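When a drawer stops being where it was

Ambros Schwaiger spent most of last July on a fault that appeared only in simulation and then, less conveniently, on a real arm. He maintains the drawer tasks at Brimel, where a controller called Tondico is tested on rendered furniture before it goes near hardware. The failure is logged as a retained contact: the controller believes it has let go of the drawer and plans its next move accordingly, while the physics still holds a finger against the wood.

"The arm retracts, the drawer comes with it, and the force estimate reads zero," Schwaiger says. "Zero is the value you expect after a release. Every check downstream passed."

The test set is a small cabinet on a table with a wavy gap in the top. The gap was put in by his colleague Rusu to upset planners that assume a flat, continuous surface.

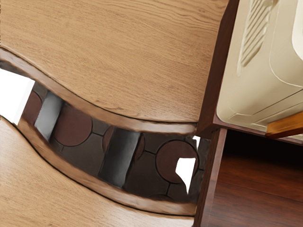

Table gap and cabinet edge in the Brimel drawer task.

Schwaiger first suspected the gap. Depth readings jump there from table to floor, and an earlier version of Tondico had treated the jump as a moving object. He filled the gap in a copy of the task and ran 2000 trials. The fault came up 16 times, the same count as with the gap open.

"So I had wasted a week on the table. It was the contact filter. It averaged over too long a window, and a light sideways touch on the drawer front was smoothed away to nothing."

The arm starts the release phase beside the open drawer, and the filter has to settle before the first retract command. In the faulty build it never reported that it had not settled. It returned the last good value, and the last good value was usually zero.

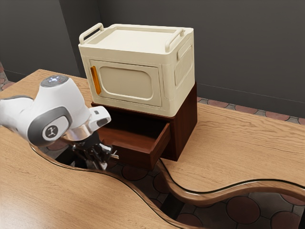
Could a lower arm speed have prevented the fault?
It made the fault rarer, but the filter still lost light contacts at every speed tested.

On hardware the fault showed itself 2 times. In the first case the drawer came off its runners. In the second the cabinet tipped, and Ema, who was running the cell, pressed the emergency stop. She was outside the guard and was not hurt. Schwaiger wrote the incident up as a safety matter all the same.

"The stop worked. I don't count that as the system working. A person saw it before the software did."

The repair has two parts. The averaging window is shorter, and the filter now returns an explicit invalid state until it has enough samples.

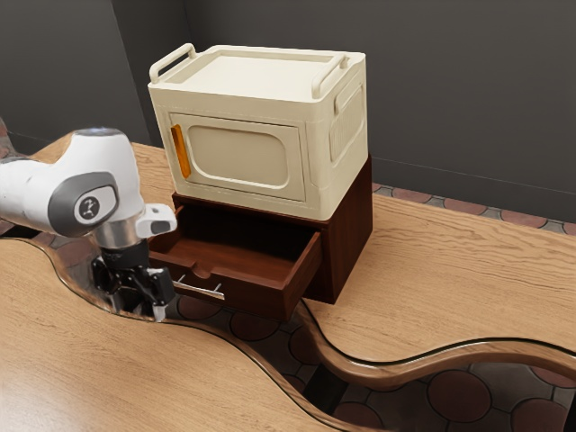

An invalid state blocks the retract command. If it lasts too long, the arm holds position and asks for an operator. Schwaiger concedes that this costs time, almost all of it at the start of the release phase, and that Rusu would like the limit relaxed. He has refused until the side-contact trials have been repeated with a heavier drawer.

"I want to see it fail safely with a load in it," he says. "At present I only have results for an empty one."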